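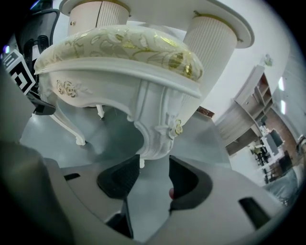 Why Is Gold So Shiny?

Gold turns up in lots of places: rings, picture frames, fancy old furniture, even the visors of astronauts' helmets! People have loved it for thousands of years, and a big part of the reason is the way it glows.

Everything around you is made of tiny bits called atoms, and gold is too. When sunlight lands on gold, the metal bounces most of that light straight back at you. That's what makes it shiny. But sunlight is a mix of colors, and gold soaks up a lot of the blue. The light that's left over looks warm and yellow — like honey!

Does gold rust?

Nope! Leave an iron nail out in the rain and it turns brown and crumbly. Pure gold doesn't mix with air or water that way, so a gold coin can sit at the bottom of the sea for centuries and still gleam.

How thin can it get?

Gold is soft for a metal. Workers called goldbeaters hammer it into sheets so thin that light can shine through them. This is gold leaf. Zinhle Xaba, a gilder in the town of Sitcombe, can use up 70 little sheets on one big mirror frame. She picks up each one with a soft, flat brush and holds her breath while she lays it down — one sneeze and it's gone!

Is everything gold-colored made of gold?

No way. Lots of golden things are covered in paint or ink with tiny flakes of cheaper metal, such as brass. Brass is mostly copper mixed with zinc.

Try it: find 3 golden things at home and tip them under a lamp. Which one flashes brightest?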